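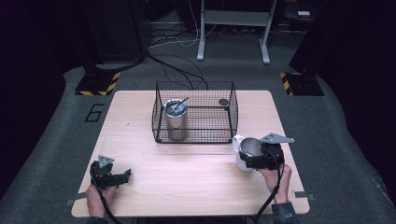 Hadiza Bassey
Member, Esutdale Small Business Help Board

Community > Starting Up > Money and Cash Flow

How do I get paid sooner when I've just gone out on my own?

I left my job at a cleaning company in July and started doing office and shop cleaning under my own name. I have 7 regular customers now, which I'm happy with. The work is fine. The trouble is the gap between doing the work and seeing the money.

When I was employed I got paid every two weeks and never thought about it. Now I send invoices at the end of the month and most people take another month to pay. One of them, a dental office on the Pridadell side of town, has never paid in under six weeks. Right now I'm owed $3,552 and I have $200 in the business account. Supplies and gas come out of that.

I don't want to annoy anyone this early on. Is it normal to ask for money up front? Should I be charging late fees? I also have a credit card I could lean on, but I'd like to keep away from it if I can.

2 replies · 7 people found this useful

Sarla Rana

I've run a bookkeeping service for small trades for a long time and this comes up every year.

Stop billing at month end. If you clean on the 3rd and bill on the 31st, you've given four weeks of free credit before the customer's own clock starts. Send the invoice the day you finish, or every week for the regulars. Most offices won't care which one you do.

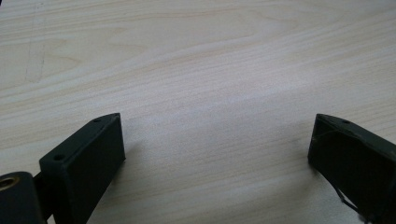

Light wood tabletop, close up

Second, look at what your invoice says. If there's no due date on it, people will pay when they get to it. Put the actual date near the top, next to the amount. "Net 30" means something to an accounts department and very little to a shop owner. I would go to 14 days for new customers and tell the existing ones in writing that you're changing over, with a month's notice.

For the dental office, call and ask who approves the bills and what day they run payments. A lot of places pay once or twice a month, and if your invoice lands the day after, it sits there. Find out the cutoff and send yours before it. They may also want a purchase order number or some other reference, and an invoice without one can sit in a pile for weeks.

On late fees, put the terms in your agreement before you try to charge one. Check what your state allows. I have clients who include a fee and hardly ever apply it, but having it in writing gives them something to point to when they call.

Asking for money up front is normal for one-time jobs such as a move-out clean or a post-construction clean. Half on booking, half on completion.
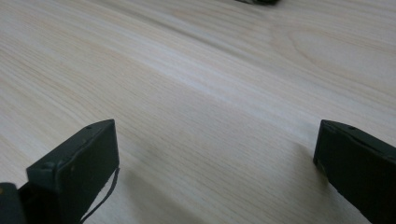 For weekly work it's a harder sell, but you can offer a flat monthly price paid on the first. Some customers like that better because the bill is always the same. Start with the next new customer and see how it goes before you bring it up with the old ones.

Also open a separate account for taxes and move a share of every payment into it. You're not having it taken out of a paycheck anymore.

Aminu Nwankwo

Take cards. I do window cleaning and half my late payers were people who just didn't want to write a check. You lose a bit on the fee but the money is there in a couple of days. I'd drop the dentist if they don't shape up, there's plenty of work around Esutdale.

Contact the board | Community rules | © Esutdale Small Business Help Board | Back to top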